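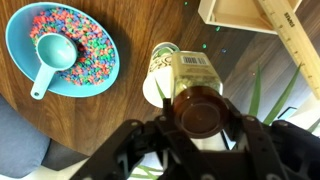 A glass jar, upside down over a paper cup.

Hydrant Flushing: Frequently Asked Questions
Pawlak Water District

Why is there a river in front of my house?
We're flushing. A crew opens a hydrant at full bore and lets the water scour the pipe until it runs clear. It looks like a disaster and is on the schedule.

What are you scouring out?
Mostly iron and manganese, plus fine sediment that has been settling in the mains while everyone minded their own business. Much of our pipe is unlined cast iron, laid by people who expected somebody else to deal with it by now.

My water is the color of weak tea. Can I drink it?
The discoloration is mostly iron. Let it clear first, if only for the sake of the coffee. Run a cold tap, the bathtub is best, for a few minutes. If it's still brown, wait 30 minutes and try again. Leave the hot tap alone or you'll pull the rust into your water heater, where it will stay longer than your in-laws.

What about laundry?
Not while we're on your street. Whites in particular. If a load does get stained, keep it wet, don't use bleach (it sets the iron), and pick up a packet of rust remover at the front desk. They're free. We buy a lot of them.
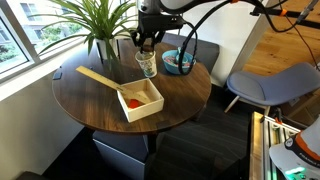

How do I know when you'll be on my street?
Signs go up the Friday before. They are orange, they are on sticks, and we are told every year that there weren't any. The zone map is also posted at the district office and printed on the back of your bill, under the part people read.

Why do you do some of it at night?
Demand is low, so we can get the velocity we need without taking the pressure out of somebody's shower. The downtown zone starts at 11 p.m. The crew will try to keep their voices down. The hydrant won't.

Isn't this a waste of water?
A fair question, and the one we get most in a dry year. The system has 293 hydrants, and we don't open them all. Since Jolanta Szulc took over as distribution foreman we have flushed in one direction only, closing valves behind us so that each stretch gets the full flow. It takes more walking and a good deal less water. The trucks carry dechlorinating diffusers, so what goes down the storm drain won't upset the creek.

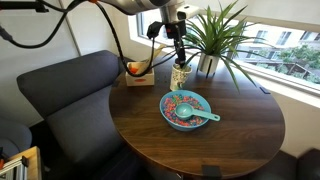

My pressure dropped and never came back.
Check the aerator on the faucet first. Unscrew it, rinse out the grit, screw it back on. If every tap in the house is weak, call us – we may have left a valve closed. It has happened. Braron Street would like that on the record.

Can I open the hydrant myself if you've missed my block?
No. A hydrant shut too fast sends a pressure surge down the main, and the main is older than you are. The fine is $800, and you'd be buying the wrench as well.

Who do I call?
The office, extension 882, until 4:30 p.m. After that you'll get Teodor Szewczyk on the night desk. Have your street address ready, and tell him what color the water is.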